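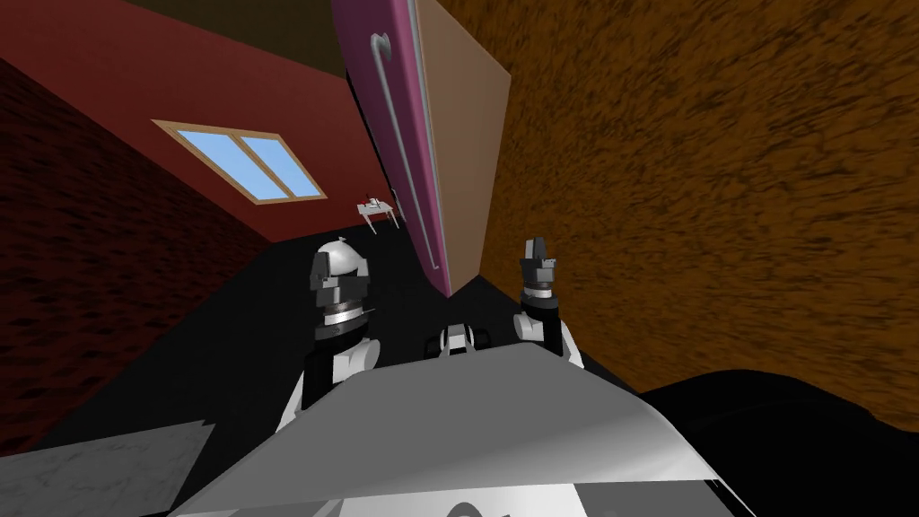
How to submit a celebrity photo story to the Rivmont entertainment desk

Contributors to Rivmont are asked to follow the steps below when filing a story based on a public figure's own social media posts. The guidance applies to fashion, holiday and family items alike.

Step 1. Check the account
Confirm that the post comes from the verified account of the person concerned. Fan pages and reposts are not accepted as a source. Save the web address of the post and the time at which it was published.

Step 2. Draft the headline
Keep the headline to 10 words or fewer. Name the person and state what the post shows. Remarks on weight, age or skin are removed by the desk.

Step 3. Write the copy
Open with the news. Clothing should be described plainly, and a label should be named only where the person has tagged it. Quote captions exactly, including any spelling mistakes. Stories must include at least two paragraphs of background, such as recent television work or a forthcoming tour.

Step 4. Consider children
Do not name a child under 16 unless a parent has already done so in public. Pictures of school uniforms are not used.

Step 5. File the story
Upload the copy through Koreo and select "Celebrity, social". Enter desk code 466. Copy sent by email will be returned.

Queries about wording should be addressed to Baoshan Fu. Complaints from agents or publicists must be passed to Kaan Taşdemir on the day they are received, and contributors should not reply to them directly.

Last updated March 27, 2023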